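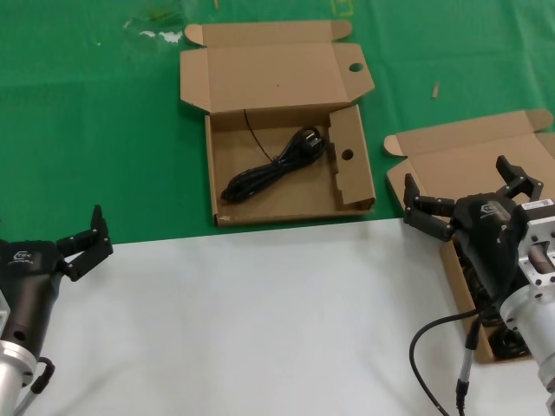
Annatjie Xaba

The Basto gripper pair from Druvesham has been on my bench since March. List price is 873 for the set, flanges and cables included. I bought it to handle power cords in open cartons, a job my old suction cups could not do at all.

Mounting took 2 evenings. The manual gives one torque value for the flange screws and a different one in the appendix; support confirmed the appendix. Cable routing is left to the buyer. I would have liked clips in the kit — even cheap ones.

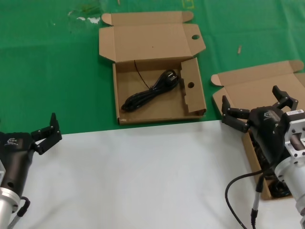 Both grippers at the boxes, fingers open.

Two fingers are enough for a coiled cord if the approach is slow and the coil is tied. A stiff cardboard insert is harder, as the fingertips need clearance on each side. I now keep the approach angle steep near box walls.

Firmware updates go through the Awasthi utility, Windows only. Mine has needed six restarts so far. Next month I will try the softer fingertip pads.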